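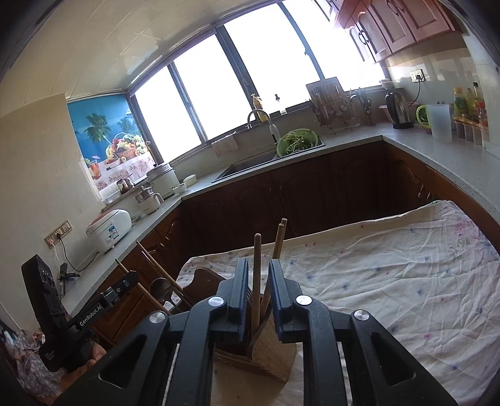
Markmont Small Software Firms Program: Progress Report to the Urquhart Fund

Last updated: 2/16/18

Prepared by Setsuko Ogura, program manager

Period covered

This report covers work done since the interim note we sent in the fall, up to the end of January. It follows the headings in the grant agreement. Spending is reported separately on the Fund's own form, and only the changes that need your approval are repeated in this text.

Summary of status

The directory of member firms is online and open to buyers. The training part of the program is on schedule. The trade visit to Gullow is planned but has moved to a later slot than the one in our proposal. The shared bidding tool, Prondum, is in use by a first group of firms and is behind schedule on two features. We are asking for one change to the budget, described near the end.

Directory of firms

The directory now holds 60 firms, all of them based in the Markmont area and all small enough to meet the size rule in the grant agreement. Each entry gives the firm's main line of work, the languages its staff can work in, the kinds of customers it has served, and a contact person. Firms write their own entries and our office edits them for length and plain wording. Editing has taken more time than we allowed for. Many of the first drafts listed every tool the firm had ever used and said very little about what the firm would do for a customer. Rin Sakamoto wrote a one-page guide with a sample entry, and drafts that came in after the guide went out needed much less work.

The search page was tested with buyers from the Gullow chamber before it opened. They asked to be able to filter by industry served, and that has been added. They also asked for price ranges. We raised this with the member firms and most were against it, so prices aren't shown. A buyer can send a short request through the directory and get a quote directly from the firm.

Entries go out of date quickly. We will write to every firm twice a year and ask it to confirm or correct its page. A firm that doesn't answer will be marked as unconfirmed and later taken off the list.

Training

The contract-writing course ran as planned and will be repeated in the spring. It was taught by Volodymyr Romaniuk, who spent most of his working life negotiating software contracts for a large buyer and was able to show the firms how their offers look from the other side of the table. The sessions that drew the most questions were on acceptance testing and on who owns the code when a project ends early. Several firms brought their own standard contracts and rewrote parts of them during the course.

The course on product security had a slower start. The first session was pitched too high for firms with only a few staff, and the feedback forms said so clearly. Haruto Yagi rebuilt the material and now starts with account management, backups, and how to handle a report from an outside tester. Attendance held steady after that change. We would like to keep his version for the rest of the grant. 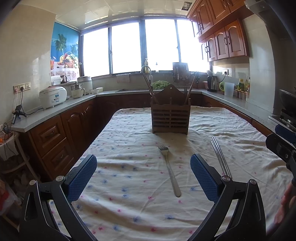 Handouts from both courses are on the members' part of the website. We have had requests to open them to firms outside the program. The grant agreement allows this as long as the Fund is credited, and we plan to do it once the spring course is over and the handouts have been corrected.

Bidding tool (Prondum)

Prondum lets small firms put together a joint bid for work that none of them could take on alone. One firm opens a bid, invites others, and assigns parts of the document. The tool keeps track of versions and deadlines and puts out a single file at the end.

The first group of firms has been working with it since the fall. They have sent in two joint bids, both to public buyers. One was not successful. The buyer's written comments praised the technical section and marked the bid down on project management, where it wasn't clear which firm would be answerable for delivery. We have since added a required page to the template where the lead firm is named and its duties are set out. The other bid is still being reviewed.

The late features are the electronic signature step and the export to the format used by buyers in Gullow. The signature step was held up by a change of supplier. The first supplier stopped offering the service to accounts of our size, and a new one had to be found and its terms checked. That work is finished and the step is being tested. The export is held up by the format itself, which is being revised by the people who maintain it. We don't think it makes sense to build against the old version. Firms are converting their files by hand for the time being, and our office helps when asked.

Trade visit to Gullow

The visit was first set for January. The chamber in Gullow asked us to move it so that it would fall in the same week as its own buyers' meeting, and we agreed. The member firms will have more people to talk to and the meeting room comes at no charge. The drawback is that two of the firms that had signed up can't travel on the new dates. Their places have been offered to firms on the waiting list.

Miyuki Oshima is handling the schedule of meetings. Each firm has filled in a sheet saying which kinds of buyers it wants to meet and which it doesn't, and she is matching these against the chamber's list. Firms will get their schedules before they leave so that they can prepare. Interpreters have been booked for the meetings where they were asked for. A short follow-up call with each firm is planned after the return, and the results will be in our next report.

Problems and changes

Staff time is the main pressure. The part-time web position was open for longer than we expected, and the work was shared between Rin Sakamoto and an outside contractor. The position has now been filled. The handover notes for the directory were thin, and we have asked the contractor to write them up properly before the contract ends.

The money saved on wages while the position was open has not all been used. We ask the Fund's permission to move the unspent part to the interpreting line, which was set too low in the proposal. The total grant would stay the same. The figures are on the form sent with this report, along with the interpreter's quote.

Next period

The spring round of the contract course will open for registration shortly. The security course continues on its present schedule. The signature step in Prondum will be released to the first group of firms when testing is done, and a second group will be invited after that. The Gullow visit will take place on the new dates. The first round of directory confirmations will go out by email, with phone calls to firms that don't reply.

Questions about the directory or the website should go to Rin Sakamoto. Questions about the budget change should go to Setsuko Ogura at the program office in Markmont. We need an answer on the interpreting line before the final booking is paid.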